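Flillisine 5 for intergovernmental agreements: review
Updated 08/04/2025

Flillisine is a records and obligation tracker sold to governments that sign agreements with other governments: tribal nations, counties, special districts, state agencies. It stores the text of each agreement, splits it into clauses, and attaches dates and responsible offices to the clauses that require someone to do something. Version 5 replaces the old desktop client with a browser version and adds shared workspaces, so both parties to an agreement can look at the same list.

We tested it on a working set of 34 agreements, mostly protocol agreements, service contracts and consultation memoranda between a tribal council and its neighboring jurisdictions. The oldest were typed and scanned. The newest were born digital and had tracked changes still in them.

Import

Import is the strongest part of the package. The clause splitter found 2528 numbered or lettered clauses in the set, and spot checks against the paper copies turned up few errors. It handles nested numbering well. It does less well with preambles. Recitals that begin with "Whereas" are grouped into a single block, and the block can't be split by hand. Anyone who works with these documents knows that recitals carry weight, particularly where they acknowledge treaty rights or title, and being unable to link to one of them separately is a real gap. Hakine, the older competitor, has allowed it for years.

Of the clauses found, the software marked 863 as obligations. It does this by looking for verbs such as "shall," "will" and "agrees to." The result is usable as a first pass only. "The parties will endeavor to meet" and "the parties shall meet quarterly" get the same flag, the same color and the same reminder schedule unless an editor changes them. There is a field called Strength with the values Firm, Soft and Statement, but it is blank on import and has to be filled in one clause at a time. A bulk edit would save a clerk several days.

Meeting cycles

Most protocol agreements set up a ladder of meetings: leaders once or twice a year, ministers or department heads more often, technical tables as needed. Flillisine models this with a Cycle object. You define the level, the interval and the quorum, and the software generates placeholder meetings with agenda shells. Items not finished at one level can be sent up to the next, and the history of the item goes with it. This works as documented.

Two limits should be noted. A cycle can have only one chair rule, either fixed or alternating. Agreements where the host chairs, whichever party that may be, need a workaround. Also, the interval is counted from the last scheduled meeting and not from the last one held, so a postponed session leaves the rest of the year out of step. The manual describes this as intended behavior.

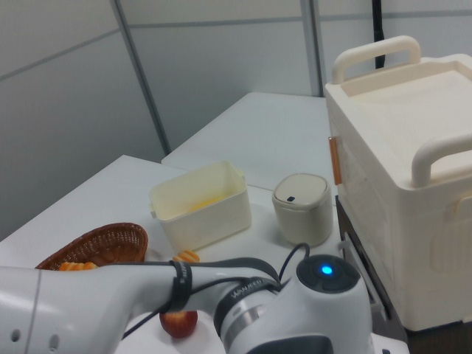
A reader's comment on our March preview disagreed with us about the interval. Counting from the scheduled date is correct, the comment ran, and in our office we would refuse any tool that did otherwise, as a party that keeps postponing would be rewarded with a later deadline each time. We accept the point for agreements with fixed quarterly dates. For those that say "within ninety days of the previous meeting," the software still produces the wrong answer, and a setting for each cycle would serve both.

Shared workspaces

A shared workspace shows both governments the agreement text, the obligations and the status of each. Internal notes stay on the side that wrote them. We tried to reach the other party's notes through search, export and the audit log, and could not. File names of internal attachments, however, did appear in the shared activity feed. A file name can say a good deal about a negotiating position. Until it is fixed, use neutral names or turn the feed off under Workspace > Display.

Data residency is set by the account that opens the workspace. The invited party is told where the records are held but has no say in it. For a nation with its own data governance law, this may settle the matter before any feature is considered. Ask for the residency terms in writing, and consider being the party that opens the workspace -- the role can't be transferred later.

Language support

Text fields accept the full Unicode range, and syllabics displayed correctly on screen. The PDF export dropped them and printed empty boxes on two of our test machines. Embedding the font by hand in the export template, under Grova Layout, corrected this. Grova is the add-on that controls all printed output and is licensed separately, a fact that the price sheet puts in a footnote. Parallel versions of an agreement can be linked clause by clause, but only one may be marked as authoritative. Where both texts are equally binding, leave the mark off and ignore the warning.

Performance and support

Pages loaded quickly on an ordinary office connection. On a slow satellite link the clause list was hard to use, as it fetches the whole agreement before showing anything. There is no offline mode -- the old desktop client had one. Support is handled by Hamann, the regional reseller. Replies came the next working day and were specific, except on the recital question, which was logged as a feature request with no target release.

Compared with Hakine

Hakine is slower, its screens are dated, and it has nothing like the shared workspace. It does treat recitals properly, works offline, and prints without an add-on. An office that mainly needs a reliable archive has little cause to move. An office with several active tables and a counterpart willing to share a list will get more out of Flillisine, provided that the residency terms are acceptable and somebody has the time to fill in the Strength field.

Tested: Flillisine 5, standard license, with Grova Layout
Not tested: single sign-on, the public comment module, migration from Hakine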